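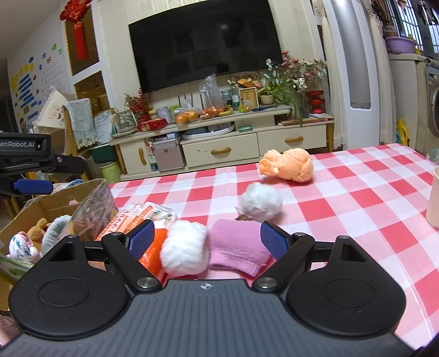
Packing Up the Winter Things

Welcome to the gallery! I'm Natalina Cirillo, and if you have been reading along for a while you'll know that every April I put the woolly things away and every fall I get them all out again, look them over, and end up giving a good part of them to somebody who can use them. This year's boxes are going to my cousin in Grasso, who has two little ones and a very cold back bedroom. I had meant to do the whole job in 15 minutes before lunch. Well, you know how that goes – you pick up one soft thing and then you have to pick up all the others.

1. On the kitchen table

The red, pink and white checkered cloth is the one I always use for sorting, and I like how knits look on it. The fluffy white roll is wonderful to squeeze, and I rolled it up tight so it would travel well. Next to it is the pinkish-purple knit, folded with its ribbed band along the bottom. I went back and forth over that one for longer than I should admit, because the color is so cheerful on a gray morning, but it is going to Grasso with the rest. The peach-orange knitted roll at the back, with the ruffled end, was a present from my sister, and the round white ball of fluff has been in our house so long that I couldn't tell you where it came from.

The open cardboard box beside the table already has a tan plush toy in it, along with a fuzzy gray one and a white cloth bundle with blue, green and pink flowers. I do like to put something flowery in with the plush, so there's a bit of pattern to find when the box is opened.

A few of you have asked how I pack. I roll whatever will roll and fold the rest, heavy things low, toys wherever they fit – and I always leave a little room at the top for a letter. If you have a better way, do write and tell me, I love getting your notes!

Recent galleries
Buttons and Ribbons from the Vuton Market
A Rainy Afternoon with the Mending Basket
Tablecloths, Old and New
The Brirero Craft Fair

Contact | Copyright 2023 Natalina Cirillo | Back to top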